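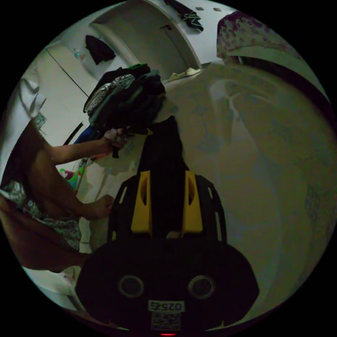 Ropa oscura primero: consejos para recoger la colada con la pinza Kurkier

Gemex alquila y vende la pinza de mano Kurkier con dos dedos amarillos, la misma que usa para enseñar a doblar a sus brazos automáticos. El kit de alquiler se entrega con la pinza, un cargador y una hoja de instrucciones bastante escueta. Después de 16 coladas con ella, estos son los trucos que nos han servido.

Trabaje sobre la cama hecha. Una sábana o una funda nórdica clara, bien extendida, deja ver enseguida dónde acaba una prenda azul marino o negra. Sobre una colcha oscura se pierden los bordes.

Coja la tela por un pliegue. Los dedos cierran mejor sobre dos capas que sobre una, y en las camisetas finas conviene pellizcar la costura del hombro.

Use la otra mano. La pinza sujeta y la mano libre aguanta el montón o alisa – con prendas apiladas es casi obligatorio.

Separe las etiquetas. Si una etiqueta de cartón queda entre los dedos, la prenda resbala al levantarla.

No cargue demasiado. Una chaqueta gruesa se lleva mejor a la percha con las manos. Para camisetas, pantalones ligeros y fundas de almohada la pinza va bien.

Limpie los dedos cada 7 coladas con un paño apenas húmedo. La pelusa se mete en las ranuras de la parte alta y sale con un bastoncillo.

Precio y condiciones

El alquiler cuesta 54 euros al mes, con un mínimo de dos meses. La recogida a domicilio está incluida si se avisa con 13 días de antelación. En julio, cuando la probamos por primera vez, había que llevarla a la tienda de Tendville.

Lo peor es el peso: tras media hora se nota en la muñeca, y no hay modelo para zurdos. Zaid Mansour, del servicio técnico de Gemex, recomienda apoyar el codo en el colchón entre prenda y prenda – ayuda algo.

Revisado el 26 de noviembre de 2022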